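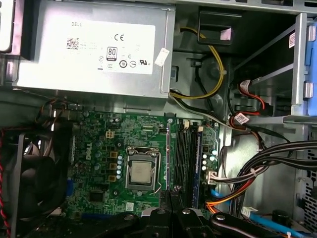

A desktop with its cover off: Dell power supply and motherboard.

Contributing Editor, Eighteenth-Century Satire (part-time, remote)

Clornano is an online reading guide to English-language prose before 1900. Our pages are used mostly by high school and first-year college students, and by general readers who have picked up an old book and want help with it. We are looking for one contributing editor to take over the satire section, which has had no regular editor since August.

The work

You will write and revise study pages on satirical essays, mock travel books, verse satire and periodical writing. The first job is a set of pages on Gulliver's Travels, one for each of its 4 parts. Each page has a plot summary, notes on people and places, a section on historical background and a short reading list. After that you will move on to The Rape of the Lock and a selection from The Spectator.

You will also answer reader queries about the section. Most are short: what a word meant at the time, whether a passage is meant to be taken straight, which edition a line comes from. Some are corrections, and you will need to check them against a reliable text and fix the page if the reader is right.

Existing pages vary a lot. Some were written by students for class projects and have no sources at all. You should be willing to cut them down or start over.

Hours and pay

The post is 20 hours a week on a one-year contract, paid monthly. Hours can be worked at any time, apart from a video call with the other section editors every 2 weeks. The editor reports to Analyn Policarpio, who runs the prose sections. You will need your own computer and a steady internet connection. We pay for access to the Gokham library database and for one scholarly edition of each text you work on.

What we need from you

A degree in English or a related subject, or equivalent experience teaching or editing.
Good knowledge of British and Irish writing from 1660 to 1800.
The ability to explain irony and allusion in everyday words to someone reading the text for the first time.
Careful citation. We use the Dudás house style, and you will be sent the guide before you start.

Experience with wiki editing is useful but we can train you. Knowledge of Latin is welcome, especially for Horace and Juvenal, who come up in reader queries more than you might expect. You do not need to live in the same city as our office in Clelten, but you must be allowed to work in the United States.

How to apply

Send a résumé, the names of 2 references and a writing sample of no more than 5 pages. The sample should discuss a single work published before 1800. It can be something you have already published or used in class. Please do not send a dissertation chapter unless you have cut it to length.

Use the application form on our jobs page and choose "Satire editor" from the list. The closing date is January 16, 2026. Applicants chosen for interview will be asked to edit a short sample page beforehand, and this is paid at the normal hourly rate.

Questions about the post can be sent to Analyn Policarpio through the same form.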